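Can robots do chores yet?

I get asked this a lot, mostly by people who are sick of folding towels. My answer in May was "a few of them, slowly," and I haven't changed it.

Floors are fine. Machines have done floors for years. At the Bolberg shop, where I work, an arm loads 2,079 parts a shift and hardly ever misses, but each part is the same and sits in the same spot. A kitchen is never like that.

Picking up and putting away is where it gets hard. I kept a tally of 77 tries at small tidying jobs on our test bench, and 19 of them needed a person to step in. Soft things were the worst - socks, bags, anything that bends when you grab it. An artificial flower is a fair test too. You have to hold the stem tight enough that it stays upright without crushing the leaves.

I would pay for a machine that could clear a table by itself. I'd give it 2 more years, and I'm keeping my dish rack until then.

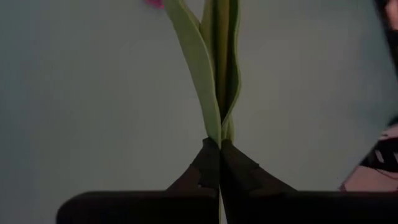
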